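Refill shops, one year on

24 Jun 2026
Filed under: Money, Home, Grumbling

I have now been using the refill shop in Grargate for a year, which I think is long enough to be rude about it.

For anyone who hasn't had one open nearby, the idea is simple. You bring your own bottles and tubs, you fill them from big drums along the wall, somebody weighs them, and you pay for what you took. Ours is called Norach. It took over the old carpet place by the bus station and it has the sort of window display that makes you feel guilty for owning a bin. I went in on the opening weekend because I was promised two things, that it would cost less and that I would throw less away. I kept my receipts. I am that sort of person.

Price first. Over the year I spent 128 pounds there, nearly all of it on washing-up liquid, shampoo, hand soap and laundry liquid. I then went round the supermarket with my list and a pencil and worked out what the same amounts would have cost me off the shelf, own brand where I'd normally buy own brand. It came to 112. So I paid 16 pounds extra to carry my own bottles across town. That isn't a fortune, and I'm aware that plenty of people would pay it gladly. But the sign in the window still says "save as you refill", and I'd like to know who is saving and on what.
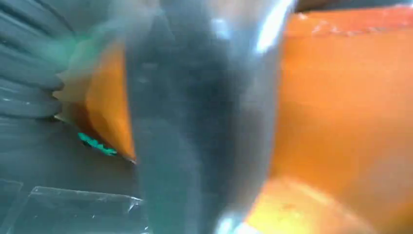
When I asked at the till I was told that the comparison should be with "equivalent premium products". Well, yes. If you compare anything with a dearer thing it looks cheap. I don't buy premium washing-up liquid. I'm not sure I'd recognise it.

The shampoo deserves its own paragraph. Norach sells one called Plendia, and the card on the drum says it is concentrated, so you need less. How much less, it doesn't say. I used the same squirt I've always used and it lathered the same as it always has, and the bottle ran out when bottles run out. Perhaps I was meant to be braver and use half. I tried that for a fortnight and had hair like a doormat. A claim like that ought to come with a number, and when it doesn't I assume the number wasn't very good.

Then the waste. I did throw away fewer bottles, I'll give them that. My recycling box goes out half full now and I like not having to stamp on it. What I can't find out is what happens to the drums. The website says they are "part of a closed loop", with a drawing of an arrow going round in a circle. I wrote and asked where the drums go, who washes them and how far they travel. The reply came 30 days later and thanked me for caring about the planet. It had the same arrow at the bottom.
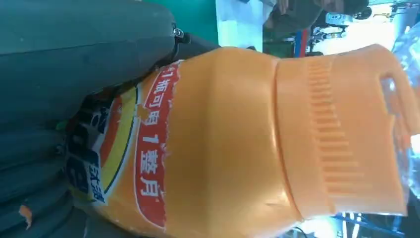
I tried Lambrakis as well, the delivery lot who post you a pouch and take the empty one back. Same question, and at least a proper answer: the used pouches are stored until there are enough to be worth sending somewhere. Where, they couldn't yet say. So they are in a shed. I have a shed. I could do that part myself for nothing.

A neighbour thinks I'm being unfair and that small shops have to start somewhere. I do see that. The people behind the counter are kind, they never sigh when I've forgotten a lid, and the rice is good – better than the supermarket's and only a few pence more. I'd miss it if it shut. My complaint is with the signs, and with being treated as though asking a plain question makes me an enemy of hedgehogs.

So for now I'm going to keep buying the rice there, and the hand soap, which came out 59 pence cheaper over the whole year. Laundry liquid goes back on the supermarket list. Shampoo too, once I've got to the end of the Plendia.

If anyone does find out about the drums, the comments are open.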